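Ticket: Newsletter-Versand bricht nach 100 Empfängern ab
Status: in Bearbeitung
Erstellt von: Marjatta Halonen
Produkt: Uvero Mailing, Konto Prullbridge

Hallo zusammen,

ich schon wieder, sorry! Seit heute Morgen gegen neun hängt unser September-Newsletter fest. Die Liste hat 200 Adressen, und genau nach der hundertsten ist Schluss. Keine Fehlermeldung, der Balken bleibt einfach stehen und im Protokoll steht nur "Warteschlange angehalten (Code 5)". Im August lief das mit derselben Liste noch einwandfrei durch.

Was ich schon probiert habe:
Browser gewechselt, Cache geleert, ab- und wieder angemeldet - nichts.
Liste in zwei Hälften geteilt. Die erste ging als Test raus, die zweite blieb sofort hängen.
Vorlage "Dudás" gegen die schlichte Standardvorlage getauscht, gleiches Ergebnis.

Nachtrag 11:20 Uhr
Danke für die schnelle Rückmeldung! Das Stundenlimit steht bei uns tatsächlich auf 100, keine Ahnung, wer das umgestellt hat (ich war's nicht, glaube ich). Habe es auf 200 gesetzt und gespeichert, aber nach dem Neuladen steht wieder der alte Wert drin. Kann es sein, dass Trinwood als Hoster da noch eine eigene Grenze drüberlegt? Die Hotline dort hat mich eben zweimal aus der Leitung geworfen.

Nachtrag 14:05 Uhr
Trinwood sagt, bei ihnen sei nichts gedrosselt. Bitte schaut doch mal, ob ihr den Wert von eurer Seite aus setzen könnt. Den Export der Einstellungen habe ich hochgeladen, und der Testbeitrag liegt im Entwurfsordner.

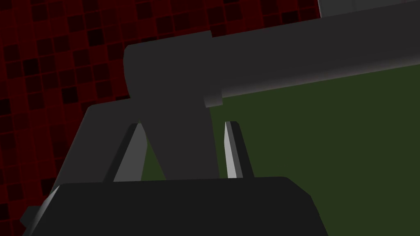 Bis 17 Uhr bin ich erreichbar, danach am besten per Mail. Und bitte die erste Hälfte der Liste nicht noch mal anschreiben, die Leute haben den Testversand ja schon bekommen!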